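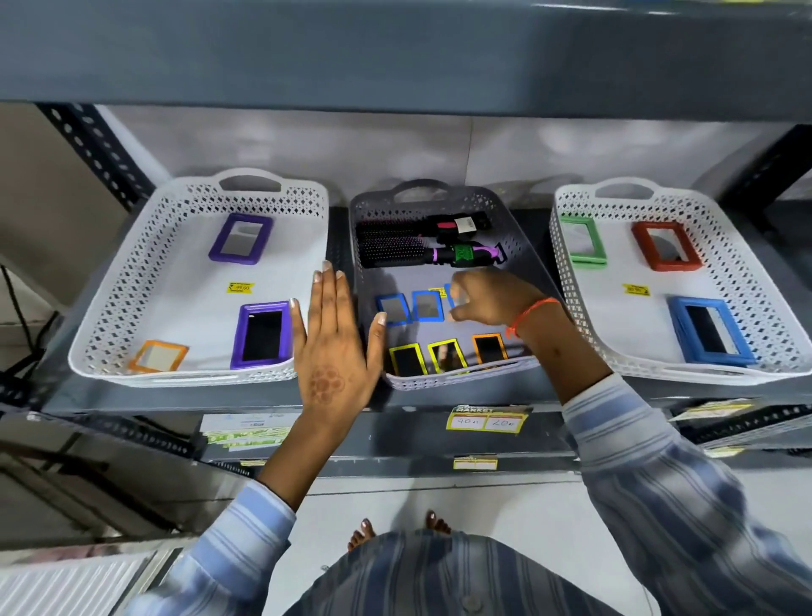
*Reaching for framed mirrors in shelf baskets by hand.*

# Record the hands first

Most budgets for teaching manipulation still go to remote control. An operator holds a pair of leader arms, the follower arms copy them, and the joint angles are logged. The data is clean and directly usable. It is also slow, and the operator works without touch.

Shelf work shows the cost. Take a basket of small mirrors with two hairbrushes lying behind them. A person closes the fingers over one mirror while the other hand stays spread near the basket rim. Few operators on leader arms would use the second hand that way. They park it, and the policy learns to park it too.

At Gorari we logged 3613 remote-control episodes on the Fomby arms before May. In the first 1000, the idle arm moved in very few. The Jostus set, recorded from bare hands, has the opposite problem: plenty of two-handed behavior, and no forces or joint angles at all. Retargeting fingers to a two-jaw gripper loses more again.

I would still start with hands - collect widely, train the visual layers, then spend operator hours on the nine or so grasps that fail. Kwon's tooling assumes the reverse order, and I think that default should change.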